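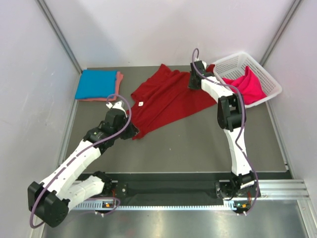
Red T-shirt and white laundry basket.

How to Do a Final Walk-Through Before Closing
By Yabsira Abera

The final walk-through is your last look at the house while it still belongs to the other people. Book it for the 24 hours before closing, in daylight, after the sellers have moved out. If they are still carrying out lamps when you arrive, go get a sandwich and come back.

Bring the signed contract, the repair receipts, a phone charger and something to write on. The charger is for testing outlets, though your phone will be glad of it too.

1. Start with the repairs. Read each item in the agreement and go stand in front of it. At a place on Wasdale Lane, the receipt said "railing secured," and it had been, to another loose railing.

2. Run every faucet and flush every toilet. Leave the kitchen tap going while you look in the cabinet underneath with a flashlight.

3. Turn on the heat, then the air conditioning. Give each one about 14 minutes. You will be tempted to give it two.

4. Run the dishwasher on its shortest cycle and light all the burners. Open the fridge, if the contract says it stays. If the contract says it stays and there is a fridge-shaped gap in the kitchen, call your agent.

5. Open the closets, the attic hatch and the garage. Old paint cans have a way of being left "in case you need them." My colleague Wycliffe Urio once inherited a piano this way.

6. Collect the remotes, mailbox keys and alarm codes, or get in writing where they will be.

Take photos of anything wrong and send them to your agent before you leave the driveway. Small problems usually end in a credit. One of my buyers got $190 for a missing garage opener and was insufferable at dinner for a month.

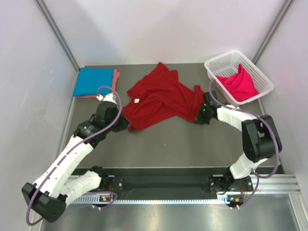
Can I back out if I find something wrong at the walk-through?

That depends on your contract and how serious the problem is. Most issues are settled with a repair, a credit or a short delay, so talk to your agent or attorney before you refuse to close.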